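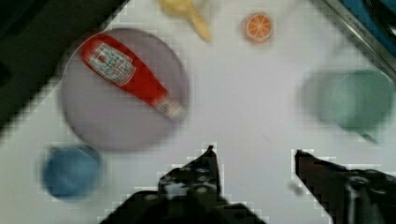

Ketchup on the lavender plate.

Quick one tonight, I've got an early start and the consultation shuts at five tomorrow so if you're in Sokstead and reading this, please go and fill the thing in. Link's on the council website, under Have Your Say, then Elections, then something called Electoral Arrangements. Four clicks. I timed out twice.

For anyone not following (most of you, fair enough). Mullimeck council wants fewer councillors. We've got 60 now and the plan takes it down to 26, single-member wards nearly everywhere, all-out elections every four years. Sokstead ward goes. Not renamed, gone — the half north of the railway gets stuck on to Gezer and the rest is put in with the new estates by the bypass, which don't even have a bus to us.

I went to the drop-in at the library. Maps on boards, a nice enough woman from the consultants, Emusura, who could tell me all about elector numbers per ward and nothing about why the line runs down the middle of Tanner Street. One side of the road votes in Gezer, the other side doesn't. Same bins, same parking row, same flooded drain. I asked which councillor I'd ring about the drain. She wrote it down.

I should say I'm not against cutting the number. 60 is a lot. I've sat in the public gallery enough times to know that a good few of them never open their mouths, and there was one budget meeting where I'm fairly sure a chap slept from the apologies to the vote. Allowances aren't huge but they add up. And the elections by thirds business is daft, we had people on the doorstep in 2023 saying didn't I vote for you lot last year, and they had.

But 26 is a very small number for an area that takes most of an hour to drive across. Take out the cabinet, take out the chairs, and who's left to do scrutiny? Who sits on planning? There's meant to be a note on workload in the appendix and I did read it, and it says members will be "supported to prioritise". Right.

The saving, by the way, isn't in the main document. You have to go to the finance report from last autumn, and it's lumped in with a restructure of the whole democratic services team so you can't pull the two apart. Asked about that as well. Written down as well. I'd love to see what's on that pad.

Also annoyed about the timing. It opened in August. Everyone's away, the parish council doesnt meet in August, and the library's on short hours. Then it shuts in September before the residents' group has had its first meeting back. I don't think it's a plot, I think someone picked dates off a calender without looking up. Same result though.

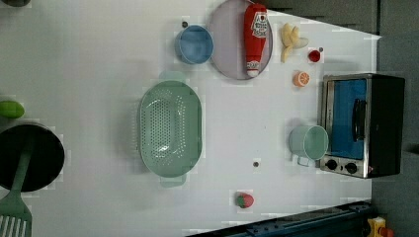 What I put in my response

Kept it short as the box only takes so much text and it cuts you off without warning.

Keep Sokstead whole. Don't much mind who we get paired with, Gezer would be fine, people here use the shops and the surgery there anyway. Just don't split us down Tanner Street.

Go for a middle number. Didn't give one. Probably should have.

Yes to all-out elections. Said so clearly because I want them to see I'm not simply grumbling about everything.

Publish the saving on its own, one line, before full council votes.

That was it. Took me 20 minutes, most of it logging back in. You don't have to answer every question, there's a whole section about ward names you can skip unless you've got strong views (I have, they want to call the new one Bypass East, but I ran out of steam).

Paper forms are in the library foyer if you'd rather, box by the door, but they need to be in by five as well and the library closes at one so really you've got the morning.

I'll try and get to the full council meeting when it comes up and do a proper write-up. Comments are open, be civil. Bed.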